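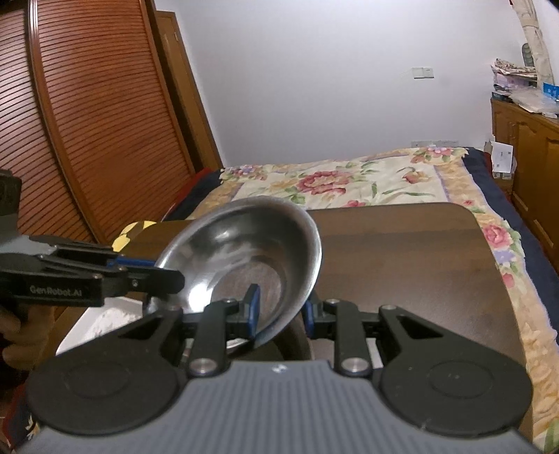
About Somutholm

Somutholm supplies and maintains stainless steel tableware and kitchen hollowware for guest houses, small canteens and residential homes. The range covers shallow bowls, deep bowls, serving dishes and lidded pans. We also take back used pieces for cleaning, straightening and repolishing, whether or not they were bought from us.

The firm was set up by Jytte Norðdahl and Hemant Katiyar, who had both worked in contract catering and had both thrown away a great many bowls that had nothing wrong with them except a dull inside. The first workshop was a single room in Farnitz. The present one, in the same street, has a washing area, a polishing room and a packing store. The office is upstairs.

What we supply

Our standing stock list has 114 lines. Shallow bowls make up the largest group and are sold in packs of 5. All bowls on the list have a plain rim with no handle, and each size nests inside the next one up. Mixed sizes can be ordered by arrangement. Lids are sold separately and are listed by outside diameter, measured across the rim. Please measure in two directions, as an older bowl may have gone slightly oval in use.

Bedroom and lounge tableware for guest houses is listed under the trade name Nokedine. These are lighter pieces, used for fruit, snacks or breakfast served on a tray, and are polished on the inside as well as the outside. They mark more easily than the canteen ware and should be stacked with a cloth between them.

Cleaning and repolishing

Used pieces are sorted on arrival by surface condition. White streaks and cloudy patches on the inside of a bowl are in most cases hard water scale or dried detergent. They come off with a mild acid wash and a rinse in softened water. The metal underneath is usually sound. Scratches are treated separately, starting with a coarse wheel and finishing with a soft one. Pitting cannot be polished out and pitted pieces are returned with a note.

Each bowl is tilted under a lamp before packing so that the interior can be checked for haze. It is then turned and checked at the rim, where residue tends to collect. A piece that fails goes back to the wash once. If it fails a second time it is sent back to the customer unbilled.

The workshop can take 700 pieces in a working week. Normal turnaround is given on the order form and is longer in March, when many guest houses send in their stock before the season.

Care at home or on site

Wash soon after use and dry with a clean cotton cloth. Air drying leaves marks in hard water areas. Do not use steel wool or chlorine bleach. For light haze, wipe with white vinegar diluted with an equal amount of water, rinse well and dry. Put a mat under bowls that stand on varnished or polished wood, as the foot can leave a ring.

People

Jytte Norðdahl runs the workshop. Hemant Katiyar is responsible for purchasing and for the stock list. Ásdís Oddsson handles orders and returns and is the first contact for most customers. Bjartur Kárason does the polishing and trains new staff on the wheels. Collections and deliveries are planned by Sólveig Bisgaard, who should be told in advance of any stairs or restricted parking.

Orders and enquiries

The minimum order for new ware is one pack. For repolishing it is 70 pieces, which may be of mixed sizes. Smaller lots can be brought to the counter in person. Please send bowls empty and free of food, stacked by size, with the customer name on the outside of the box. Lids should be packed separately.

Current terms have applied since Jun 7, 2019. A printed stock list is available from the office on request.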